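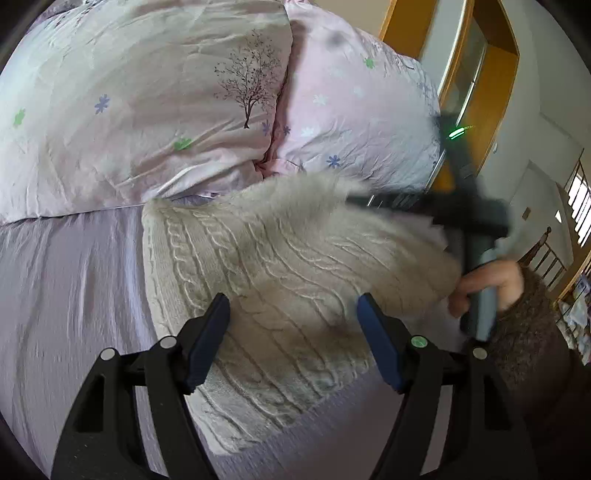 cable knit, out on the bed. sweater season is not over no matter what the store windows say

ok so a thread on buying secondhand wool, i keep getting the same questions in my messages and typing the same answers with my thumbs on the bus. going fast, sorry in advance

first. read the fiber tag before you fall in love. I have bought so many "wool" sweaters that were mostly acrylic. acrylic is fine! just don't pay wool money for it

no tag? smell it up close. wool has a smell, kind of like a damp dog in a nice house. not scientific. works for me most days

holes. hold it up to a window. elbows, underarms, cuffs. one hole at a seam = easy fix. lots of tiny ones scattered over the front = moths, put it back, wipe your hands on your jeans and leave

if you already brought moths home: freezer. sealed bag, 3 days, take it out a day, then back in again. my friend Encarnación Quintana taught me this and her freezer is more sweaters than food by November

pilling is not damage. repeat, pilling is not damge. a sweater comb costs less than lunch. go light, flat surface, one direction. don't do it in front of the tv, you stop looking and then you have a bald spot

washing. cool water, a little shampoo if that's what you have, push it down and walk away. no rubbing. no wringing!! roll it in a towel and kneel on it

never hang a wet cable knit. I had one go from hip length to knees overnight. lay it flat, pat the cables back where they go, flip it the next day 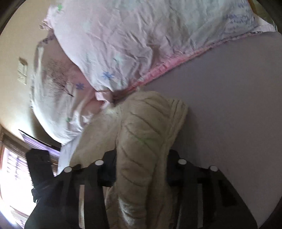 ok where was I. prices

my rule is $9 for anything plain and up to double for real cables in decent shape. the Gastmont thrift on the east side still does this. Grirno used to and now everything with a braid on it is "vintage" and priced like it. the one by the bus depot, Serrano, is hit or miss but restocks early in the week

I don't buy online anymore unless the seller gives chest width in inches laid flat. "fits like a medium" tells me nothing. medium what. medium when

shrunk sweaters: people ask me if hair conditioner brings them back. a bit. soak, stretch gently, pin it out. you'll get some length, you will not get the whole sweater back. full felted is felted, make mittens

Maximiliano Casado in the replies asked about dye. I've only dyed one and it came out the color of soup so ask somebody else pls

storage: clean before you put away, every time. moths go for the sweat and the food spills. folded, in something with a lid. cedar smells great, dont count on it by itself

missing buttons on a cardigan, check the inside side seam first, the spare is often sewn in there. I found that out after replacing all of them

that's my stop. will do mending tomorrow if i remember, mostly elbows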